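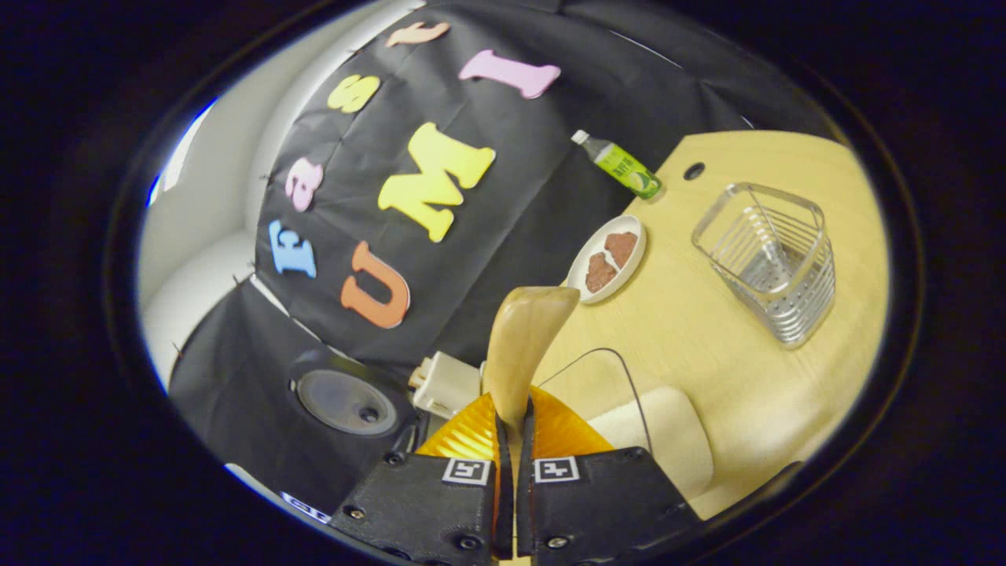
Sorting and Storing Small Kitchen Utensils in a Shared Kitchen
Project report, Lernmont
Saimi Räsänen, Christos Margaritis, Serpil Aydoğan
Submitted Mar 1, 2024

1. Background

The shared kitchen at Greenwood serves 63 residents. Wooden utensils were kept in one deep drawer together with metal ones. In October we asked residents what slowed them down when cooking. The most frequent complaint was searching that drawer. Several residents also reported that wooden spoons and spatulas were put away damp and came out smelling stale.

2. Method

We compared two storage methods: the existing drawer and an open wire basket on the table. Only wooden utensils went into the basket. Metal utensils stayed in the drawer in both cases.

A trial consisted of finding one named utensil and setting it on the table. Timing began when the name was read aloud and ended when the utensil touched the table. We ran 100 trials, divided equally between the two methods. Thirteen residents took part. The order of the methods was switched for every second person.

Drying was checked by weight. Each utensil was weighed dry, washed by hand, wiped once with a towel, stored, and weighed again the next morning.

3. Results

Retrieval was faster from the basket for all participants except two, both of whom had used the drawer daily for more than a year. Flat-ended utensils were the slowest to find in the drawer - they slid under the metal ladles.

Utensils from the basket were back to dry weight by morning. Those from the drawer were still heavier, mostly the thick-handled ones.

4. Limits

The basket takes up table space, and we did not measure how this affects food preparation. Long handles tip a lightly loaded basket if they all lean to one side. Dust was not examined.

5. Acknowledgments

Solange Prado lent us the kitchen scale and checked the timing sheets.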